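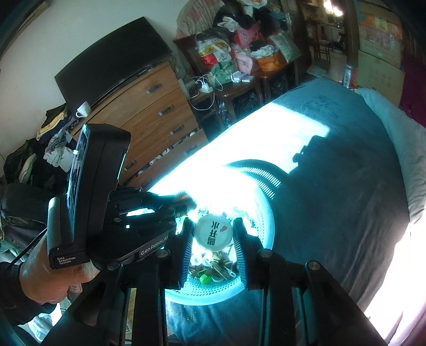 Lid pick, left gripper waiting its turn. Bedroom edition.

ok progress thread for the club project bc people keep asking what the "gripper homework" is. long, sorry, typing between classes

1/ Short version – our robotics club is doing a student project on tidying. Small stuff in a basket, sort it out by hand gripper, record it, train a policy, see if the arm in the lab can copy it. Team name is Puta Lirow. Do not ask. Was a vote in February and I was outvoted

2/ Team is me, Tia Wainwright, Cyril Dobson and Freya Tunstall. Ms. Lightfoot (Dorothy Lightfoot, runs the club, also teaches the 8am section) signs off on the data before it goes anywhere near training

3/ Target for the demo is 300 clean episodes. Clean = one pick, one place, no fumbling, no third hand coming in to help. Cyril.

4/ We are at 1084 recorded. Clean ones: 424. So technically past the target but Ms. Lightfoot wants 300 AFTER the val split and after she throws out the ones she doesnt like. She doesnt like a lot of them

5/ Basket was my idea and I regret it a little. Flat table picks were too easy, policy was just memorizing a spot. Basket has a rim so you have to come in from the top, and if you come in at an angle the fingers hit the side and the whole thing slides

6/ Round lids are the best object. Ribbed pads grab the edge, close slow, lift straight up. If you close fast it squirts out like soap. Took me way too many tries to learn that and now I do it in my sleep

7/ Worst object = wrappers. Zero stiffness. You pinch, you think you have it, you get a corner and the rest drags half the pile up. Tia has a technique where she pushes down first and then pinches, I can't make it work

8/ Someone in the replies asked if we use both hands. Yes for the handoff task. Right picks, left takes it, left places. Timing is awful. You want to look at your hands like a normal person and you have to just wait for the other one to be there

9/ Sunlight. Ugh. Did a whole batch in the afternoon with direct sun on the bed and half the basket blows out to white. Freya says keep them, the policy should see bad light. Cyril says toss them. They have been arguing in the doc comments since yesterday, I am staying out of it (keep them)

10/ Compromise for now – tag them "glare", train once with, once without, compare. Tanner Lapointe from last year's team said they did the same with shadows and it made more difference than any of the fancy stuff they tried. Wish hed written down which fancy stuff

11/ Things I would tell next year's team:
wipe the finger pads before every session
say the object name out loud at the start of each take, makes labeling so much faster
dark sheet under the basket, light one was horrible
charge EVERYTHING the night before

12/ also stop after an hour. Your wrist gets tired and the episodes get sloppy and you dont notice until you watch them back. My last 20 min on any long day is garbage, I checked

13/ First training run was bad. Arm went to the basket, opened, closed on air, then very confidently placed nothing in the tray. Three times. Freya clapped

14/ Second run it got a lid!! Dropped it on the rim but it GOT it. Cyril has the video and will show it to you whether you want it or not

15/ What fixed it, we think: trimming the dead time at the start of episodes. I had seconds of me just hovering and deciding. So the policy learned to hover and decide. Very me

16/ Demo is March 14, 2024, in the Penrose building, ground floor. We go after the Cernetti team and they have the line follower that actualy works so, great, love that for us

17/ Remaining list: handoff task needs more takes, labels on the last batch (Tia), rerun with glare/no glare (Freya), poster (me, not started, don't tell Ms. Lightfoot)

18/ Q from replies – why not just sim it. We tried a bit. Nobody on the team could get the wrapper to behave like a wrapper, it was either cardboard or water. Real basket was quicker

19/ Q – is it hard to hold. Not heavy, just awkward. The trick is elbow in. I keep forgetting and sticking it out like a chicken

20/ Q – can I join. Yes, come to the club room, bring small junk. We need more shapes. No food please, we had an incident with a grape

21/ ok class. will post the glare results when Freya's run finishes, its at epoch 3 and my laptop fan is louder than the professor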